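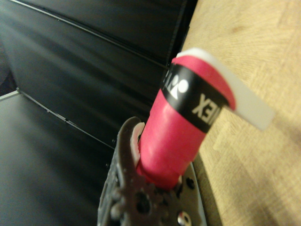 How often should an overgrip be replaced?

At the Jorkevwood Racquet Center, members who play regularly are advised to change theirs after every 12 hours on court, and sooner in humid weather.

The advice comes from Leonie Grimshaw, who has managed the center's equipment room for eight seasons. Her department looks after the club's loan rackets and offers a regripping service to members, and in September it issued its first written guidance on grip care. She agreed to discuss it with the newsletter shortly before the evening session.

"Most players notice strings long before they notice the handle," Grimshaw said. "They will ask us about tension in great detail while holding a grip that has gone completely smooth."

The guidance distinguishes between the replacement grip, which is fixed to the handle and may last a year or more, and the overgrip, a thinner tape wound on top of it. Grimshaw said that the two are often confused at the service desk, and that members sometimes remove both layers by mistake.

"If you reach the bare handle, you have gone too far," she said. "Bring it in and we will rebuild it properly."

The equipment room wraps 200 handles in a typical season. Saodah Halim, the senior technician, carries out the majority of the work and teaches the method to junior members. A new overgrip generally comes wound in a roll, with a film backing that must be peeled away before use. Halim asks her students to find the tapered end first and to begin at the butt of the handle.

"The film comes off as you go," Halim said. "Some people pull it all away at the start, and then the tape sticks to itself or picks up lint from their clothes. Keep a light, steady pull on it and let each turn overlap the last by a little. For a right-handed player I wind one way, for a left-handed player the other."

The amount of overlap is a matter of preference. A wider overlap produces a thicker handle, and Halim noted that players with small hands are often more comfortable with less. The wrap is finished with a short strip of adhesive tape at the top.

Color was the one point on which the two differed. Grimshaw favors white for the loan rackets, as wear shows early and staff can see at a glance which handles are due. Halim prefers bright shades, pink in particular, for the junior program.

"The children can pick out their own racket from across the hall," Halim said. "It also makes them want to learn the wrapping — they ask for a new color and I tell them they may have it if they put it on themselves."

Members may leave rackets at the equipment room until 7 p.m. Unopened overgrips should be stored in their packaging, away from direct heat.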